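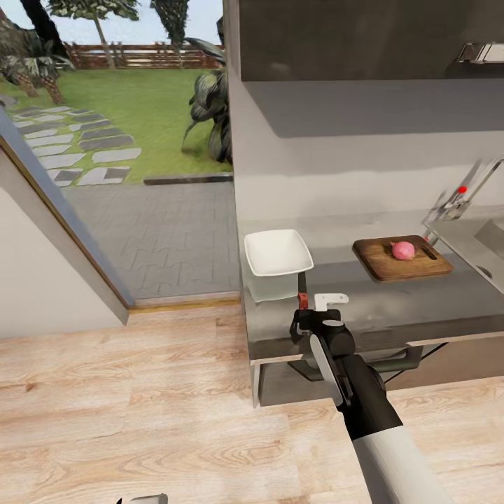

白い角ボウルとキッチンカウンター

# 証券口座の年末安全点検表(コメント記入済み)

- 点検日:2020年11月28日
- 対象:Lollberg証券の特定口座ひとつ、一般NISA口座ひとつ
- 前回点検:6月
- 判定記号:○ 異常なし/△ 要観察/× 要処置/― 該当なし

勉強会の雛形をもとに、自分の口座を点検した結果です。雛形のほうは空欄のまま配っても誰も記入してくれないので、恥を忍んで記入済みのものを回すことにしました。銘柄の推奨ではありません。読めばわかりますが、推奨できるような成績でもありません。

## 1. 口座まわり

**1-1 ログインできるか** ― △

できた。ただし三度目で。取引パスワードとログインパスワードが別だということを、毎回ログイン画面に教わっている。

**1-2 二段階認証が有効か** ― ○

6月の点検で×だったので、その場で設定した。以来、株価を見るたびに認証コードの入力を求められ、見る回数が目に見えて減った。安全対策としても精神衛生としても効いている。

**1-3 パスワードの使い回しがないか** ― ○

証券口座については、ない。通販サイトについては本表の対象外とする。

**1-4 登録の住所、電話番号、メールアドレスは現在のものか** ― ×

メールアドレスが前のプロバイダのものだった。どうりで静かだと思った。変更手続きは画面上で済んだが、止まっていた半年分の「重要なお知らせ」が電子書面の欄にまとめて積んであり、うち一通は「ご登録のメールアドレスにお届けできません」というお知らせだった。

**1-5 出金先の銀行口座は生きているか** ― ○

少額を出金して確認。着金も確認。出金した分は年末の餅代にあてようと思ったが、点検者の良心により戻した。

**1-6 家族が口座の存在を知っているか** ― △

存在は知っている。残高は聞かれたことがない。聞かれた場合の答えは準備中。

## 2. 保有銘柄

**2-1 保有銘柄をすべて、画面を見ずに書き出せるか** ― ×

書き出せたのはCornmontとKaragiannisと投資信託二本まで。画面を開いたら、ほかにFusteckがいた。いつ買ったかを調べると、取引履歴には深夜の成行注文が残っている。当時の自分に事情を聞きたいが、連絡がつかない。

**2-2 買った理由を一行で言えるか** ― △

- Cornmont:食品容器の会社。値上げをしても客が離れていないように見えた。
- Karagiannis:倉庫業。配当が続いている。
- Fusteck:「伸びそう」。

最後のものは理由の欄に書いてあるだけで、理由ではない。雛形には「一行で」とあるが「四文字以上」に改訂してもらっても、これは通ってしまう。「主語と数字を含むこと」としてはどうか。

**2-3 その理由はまだ有効か** ― △

Cornmontは直近の決算で売上が横ばい、利益率がわずかに下がった。値上げ力を買ったつもりなので、次の四半期も下がるなら理由のほうが先に退場したことになる。Karagiannisは変化なし。Fusteckは「伸びそう」が今なお有効かどうか、検査のしようがない。いつまでも伸びそうであり続ける可能性がある。

**2-4 取得単価にこだわっていないか** ― ×

Fusteckを200株。取得単価650円、現在値586円。650円に戻ったら売ろう、と思っている自分を発見した。会社のほうは私がいくらで買ったかをご存じない。同じ586円を現金で持っていたら今日この株を買うか、と自問したところ、買わないという返事がすぐに来た。処置は4-2へ。

**2-5 一銘柄への偏りはないか** ― ○

個別株の中ではCornmontがいちばん大きいが、口座全体で見れば投資信託のほうがずっと重い。分散の成果というより、個別株に回す金がなかった成果。

**2-6 中身の重なりはないか** ― △

投資信託を二本持っている。名前は違い、運用会社も違い、表紙の色も違う。組入上位を並べると、同じ会社が同じような順番で載っていた。別々の店で同じ弁当を二つ買っていたわけである。信託報酬の高いほうの積立を止め、安いほうへ寄せることにした。売却は急がない。

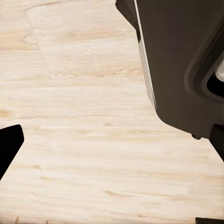 **2-7 配当は受け取れているか** ― ○

Karagiannisの配当、税引後で3,375円。入金済み。証券口座に置いたままだったので、次の積立に自然に吸い込まれていく予定。一度くらいは寿司になってもよかったと思う。

**2-8 NISA口座の株の配当が課税されていないか** ― ○

受取方法が「株式数比例配分方式」になっているかを見る項目。なっていた。これが郵便局などで受け取る方式のままだと、NISAで持っていても配当に税金がかかる。漢字が八つ並ぶ方式名を見て閉じたくなる気持ちはわかるが、ここは閉じずに確認してほしい。

## 3. 情報の仕入れ先

**3-1 「今が買い時か」という見出しの記事だけで買った銘柄はないか** ― ×

Fusteck。またおまえか。

この手の記事を読み返してみたら、会社の歴史に紙幅の大半が割かれ、買い時かどうかは最後の段落で「ご自身の判断で」となっていた。判断を仰ぎに行って、判断を持たされて帰ってきた形になる。創業物語は読み物としてはおもしろい。株価に対して高いか安いかは、物語のどの章にも出てこない。

**3-2 決算短信を自分で開いたか** ― △

Cornmontは開いた。Karagiannisは一枚目だけ。Fusteckはファイルを保存してあるが、開いた形跡がない。

一枚目だけでも、売上、営業利益、通期予想の三か所を前年と比べれば用は足りることが多い。二枚目以降に注記があると書いてあったら、そこだけは読む。

**3-3 有料の情報に払った額を把握しているか** ― ○

ニュースレター一本。発行人のSpyros Zacharopoulos氏は強気でも弱気でもなく長文で、届くころには相場のほうが話題を変えている。売買の役には立ったことがない。会計の読み方がときどき勉強になるので、購読料は教養費に付け替えた。次の更新で続けるかは未定。

**3-4 SNSで見た銘柄を当日中に買っていないか** ― ○

当日中には買っていない。翌朝に買ったことは一度ある。雛形の文言に穴があるので、「見てから一週間以内」に直すよう勉強会に出しておく。

**3-5 投資グループへの勧誘、「必ず上がる」という連絡がないか** ― ○

知らない人から一件。返信せず削除。本当に必ず上がるなら、こちらに知らせる手間を惜しんで買えばよいのに、世の中には親切な人が多い。

## 4. 年内に動かすもの

**4-1 年内受渡しの最終売買日を確認したか** ― ○

証券会社のお知らせ欄で確認し、カレンダーに記入。年内の損益に入るかどうかは受渡日で決まる。売った日で決まると思い込んで、大納会に満足げに売った人を知っている。去年の自分である。

**4-2 含み損の処理** ― ×(処置予定)

Fusteckは年内に全部売る。特定口座のCornmontで一部利益を確定した分があるので、損益通算でその税金がいくらか戻る。戻る額は大したことがない。ログインするたびに画面の下のほうで赤くなっているものが消える効果のほうを、高く見積もっている。

なお指値は650円に置かない。置きたいが、置かない。

**4-3 NISA口座の損は通算できないことを理解しているか** ― ○

理解している。非課税の裏返しで、損のほうも税務上はなかったことになる。財布の上ではなかったことにならない。

**4-4 NISAの残り枠を「もったいない」という理由で埋めようとしていないか** ― △

少し思った。枠は翌年に持ち越せないが、使わずに終えても罰はない。食べ放題で皿を重ねた夜のことを思い出し、そのままにした。

**4-5 積立額は来年も続けられる額か** ― ○

据え置き。6月に増額を検討して、検討したまま今日に至る。家計簿を見ると据え置きで正解だったようなので、先見の明ということにしておく。

**4-6 生活費の何か月分かが、株以外の場所にあるか** ― ○

普通預金にある。利息は見ないことにしている。今年の春先の下げで売らずに済んだのは、度胸があったからと人には言っているが、実際にはこの預金があり、二段階認証の設定前だったのにパスワードを忘れていて口座に入れなかったことも大きい。

## 5. 判定のまとめ

| 区分 | 判定 | 処置 |
|---|---|---|
| 口座まわり | △ | メールアドレス変更済み。電子書面の未読を読む |
| 保有銘柄 | × | Fusteck売却、投信の積立を一本化 |
| 情報の仕入れ先 | △ | 短信の一枚目を全社分読む |
| 年内に動かすもの | △ | 最終売買日までに注文を出す |

×の大半が同じ銘柄から出ているので、これを売れば来年の点検表はだいぶ見栄えがよくなるはず。ただ、深夜に成行注文を出した本人は引き続き口座の名義人である。再発防止策として、夜十時以降は注文画面を開かないと決めた。監督者がいないため、実効性の判定は次回とする。

## 6. 雛形への改訂意見

- 2-2の「一行で」は「主語と数字を含む一行で」に。
- 3-4の「当日中」は「一週間以内」に。
- 1-6は独立した区分にしてもよい。万一のとき、どこに口座があるのかわからないと家族が困る。証券会社名だけでも紙に書いて、通帳と同じ引き出しに入れておくこと。私は書いた。字が汚いので清書する。
- 「異常なし」の○が大きすぎて、つけると安心してしまう。もう少し小さい○を希望。

次回点検は来年6月。それまでに未読の電子書面を片づけておく。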